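Ornia Greiferaufsatz für PC-Umbauten, Bausatz

Der Ornia ist ein Mehrfinger-Greifer für kleine Roboterarme, entwickelt in der offenen Werkstatt Ruritz. Wir bauen ihn in kleiner Serie und verschicken ihn als Bausatz oder fertig montiert. Gedacht ist er für Leute, die zu Hause einen Arm haben und damit mehr machen wollen als Würfel stapeln. Unsere eigene Probe ist der Tausch einer Festplatte im Einbaurahmen.

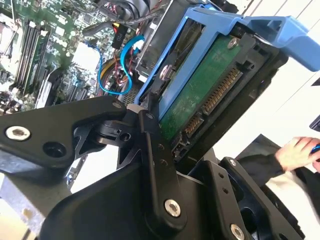
Die Platten sind schwarz, die Schrauben sind silbern und lassen sich mit einem Schlüssel nachziehen. Der Bausatz enthält 48 Teile - bitte vor dem Aufbau nachzählen.

Für den Rechner braucht man einen festen Platz. Wir legen das Gehäuse auf die Seite, die Öffnung nach oben, und stellen die gedruckte Ablage links daneben. 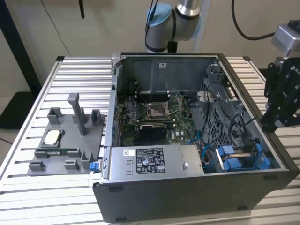
Spannung: 24 V haben wir nicht vorgesehen, bitte nur das Netzteil Stendby verwenden. Gewicht des Kabelsatzes: 200 g. Lieferzeit: 17 Tage.

Die Handkamera sitzt so, dass man den leeren Schacht und die Finger zugleich sieht.

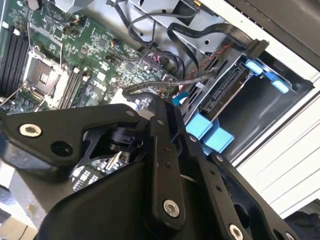

Text und Aufbau: Werkstatt Ruritz, Stand So., 30. August

Die Software Shawky liegt bei. Zwei Greifkräfte sind voreingestellt, für die blauen Kunststofflaschen nehmen wir die kleinere. 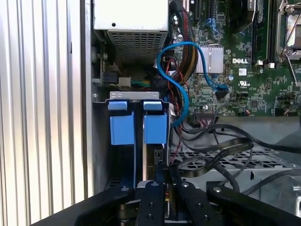

Shawky-Nutzer aus dem Forum: Bei mir läuft der Ornia seit Dezember. Kabel vorher zur Seite binden, sonst bleibt ein Finger darin hängen.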